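Key Hooks, Green Boards and Other Things I Learned Collecting Demos
By Nima Mahmoudi
8 Dec 2025

I've been recording key demos since October, mostly for the Drusaser policy, and people keep writing to ask how I set up the workspace. So here are my tips, in no order at all.

Start with the board. We used to work straight on the tabletop and the keys would slide off every time a finger touched them wrong. A plain matte board in one solid color made life so much easier – the keys stand out, I can find them in playback without squinting, and when it gets grubby I wipe it down with dish soap and let it dry overnight. Buy two while you're at it, one to lie flat and one to go up on the wall.

Keys are mean little things to pick up. They're thin, they lie flat, and a bunch of them never lands the same way twice. Leave them where they fall! I spent my first week lining them up nicely before every take, and the model I got out of that could pick up a nicely lined up key and nothing else. Now I toss them on the board and go.

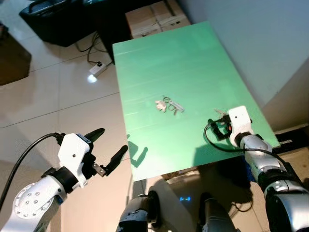

Keys down on the green board, grippers reaching in to the job.

Put something soft on a few of the rings, too. A charm gives the fingers a fatter target, and you want a mix of easy grabs and awkward ones in the set. Jafarzadeh, the little trainer we run overnight, gets lazy if every ring looks alike.

Now hooks. I like the clear stick-on kind. Wipe the spot with rubbing alcohol first, press hard, and wait a full day before you hang anything. Robots push harder than you think, and a hook that's fine for your house keys will pop right off when an arm leans on it. Leave more space between hooks than looks right. The fingers need room on both sides, and if the neighbor key is too close you'll record a lot of knocking and very little hanging.
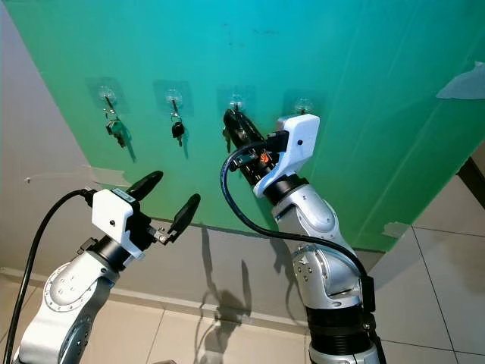
Riludico wrote in to say that she throws out any take where the ring touches the hook more than once before it goes on. I do the opposite. I keep the fumbles as long as the key ends up hanging, and I put a note on them so they can be pulled later. My last batch had 51 of those out of 1697 takes, and I think they taught the thing how to recover from a bad first try.

A few smaller things. Tape down the edges of a wall board – the corners curl. Stop after 90 minutes, get a drink, walk around the block. My hands go sloppy well before I notice, and it all ends up in the data. Write your labels the same day, in plain words ("picked up by the ring," "picked up by the key"), and don't trust yourself to remember on the next one. I also switch between a bunch and a single key partway through a session so neither one hogs the set.
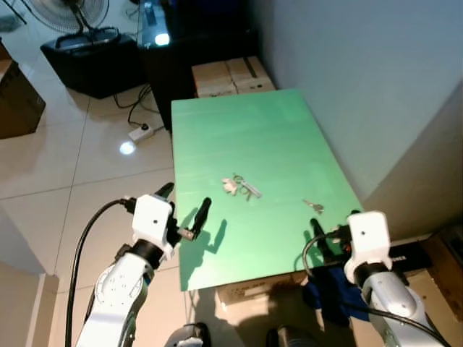

A bunch with its white charm, and one small key by itself.

If you're on the Warosov recording tool, turn off the auto trim. It cuts the last second off every clip, and that's the second when the fingers let go. I lost a whole afternoon to that one and had to do it all over again with the same keys.

Next time I'll get into drawers and cup hooks, which need a different grip altogether.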